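April, late. Bement cell, second shift

Back on the two-arm cell after the stop this afternoon. Writing it up tonight while I still have the order of events straight, and because Sølve wants a cause before he will let anyone raise the speed again. The work is the usual garment handling between the table and the red tray. The fault is on the right arm: loss of grip force on a closed jaw, no alarm raised.
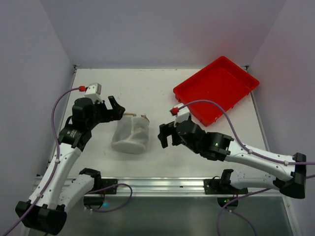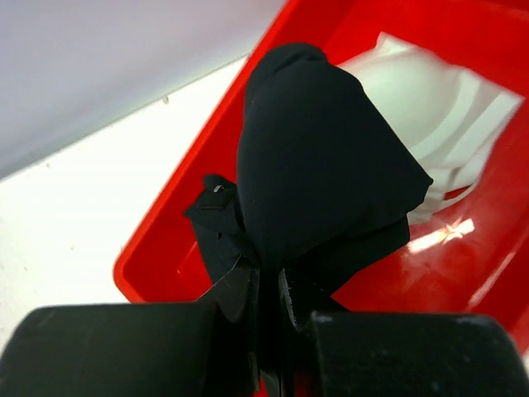 Why did the controller raise no alarm when the grip force dropped? It compares jaw position with the commanded position, and the position never changed. The force reading comes in on a separate channel that the alarm logic does not look at once the grasp has been declared good.

I found that out at 4:40 p.m. by reading the configuration line by line with Tomoyo on the phone from Ellville. She wrote the original grasp check two years ago for cartons. With a carton, if the force goes away, the jaw moves, and the position check catches it. With cloth the jaw can be nearly closed whether there is fabric between the tips or not. A thin knit compresses to almost nothing. She agreed the check should never have been carried over and said she would put that in writing.

Sequence as logged. Right arm closes on the garment, force rises to setpoint, grasp declared good. Lift begins. Partway through the lift, force falls to near zero in under 200 milliseconds. Position steady. Arm continues to the transfer point as though loaded. The left arm then closes on empty air, gets a position match within tolerance, and also declares a good grasp. Both arms then ran the full stretch move with nothing in them. The garment was on the table under the elbow joint, and on the return path the right forearm dragged it toward the rail. Ga-eun hit the stop. She was standing outside the front line with her hand near the button, as she is supposed to be, and she had it stopped before the cloth reached the joint.

No damage. I turned the joint through by hand afterward with the drives off and felt nothing in it. No thread in the seal. I am still recording it as a safety matter. Had the cloth wound in, the natural reaction of anyone at the front would be to reach over the rail and pull.

Checked the obvious causes first:

Supply voltage at the gripper, normal, no dip at the time of the event.
Connector at the wrist, seated, strain relief tight.
Fingertip pads, worn but within what we accept.
Motor temperature, high. 

The last one took up the rest of the shift. The gripper has a built-in current limit that steps down when the winding passes a threshold. Ordinarily we never get there, since a grasp lasts a few seconds. Last week Valentina lengthened the hold time to 800 milliseconds past each settle, and separately the wait at the transfer point went up while the vision side was being tuned. Neither change alone is enough. Together they keep the motor loaded for most of the cycle. I ran 3 sets of holds on a folded rag with the cover temperature logged, and on the third set the current stepped down exactly as in the fault trace. Position steady, force gone. I pulled the rag out with two fingers.

So the mechanical side did what its maker designed it to do. The limit is there to protect the winding. It sets a status bit when it acts, and our driver reads the status word and throws away everything except the error bits. The limit bit is classed as a warning. I searched the driver history and it has been that way from the first commit.

Called Oriana at 6:15. She has the same gripper model on the Villalba line and had seen unexplained drops there in warm weather, which had been put down to slippery fabric. She is going to pull her logs and look for the bit. If hers show it, then the drop counts we reported for that line will have to be gone over again, and she was not pleased about that. I said I would send her the patched driver after it has run here overnight on the bench unit, not before.

Changes made tonight:

Warning bits passed through the driver and logged with a timestamp.
Force check kept active from grasp to release. If force is below half of setpoint for 50 consecutive samples, the arm holds where it is and opens nothing. 
Transfer wait put back to its old value.
Left arm no longer accepts a position match as proof of a handover. It needs its own force rise first.

The sample count is a guess. Too short and it will trip on every wrinkle that shifts between the tips — too long and we are back where we started. I will set it properly from data. At 500 samples a second there is plenty of it.

Ran the new logic with the rag and forced the limit on purpose. Arm stopped and held, message on the screen, left arm stayed out. Repeated with the arms swapped. The left one took noticeably longer to reach the limit and I do not know why. Same part number, same firmware, newer unit. Possibly the fan in the cabinet favors that side. Note to put a second thermocouple on it.

Not done: the return path still crosses low in front of the rail. Raising it costs cycle time and Sølve will object, but the path was drawn up when the parts were rigid and could not hang down or get pulled along. I have a version with the elbow higher that clears the table by a hand's width more. Have not run it at speed. Also the stop button on the left side is awkward for anyone who is left-handed and holding the tablet, which Ga-eun mentioned and which I had never considered.

Locked the cell in reduced speed and left a tag on the pendant with my initials. Bench unit is running the long hold test on the Dimimen fabric samples, log going to the shared drive. Left the building at 9:50. Need to ask Tomoyo tomorrow whether the carton cells at Ellville have the same driver, and if so, who is allowed to update it.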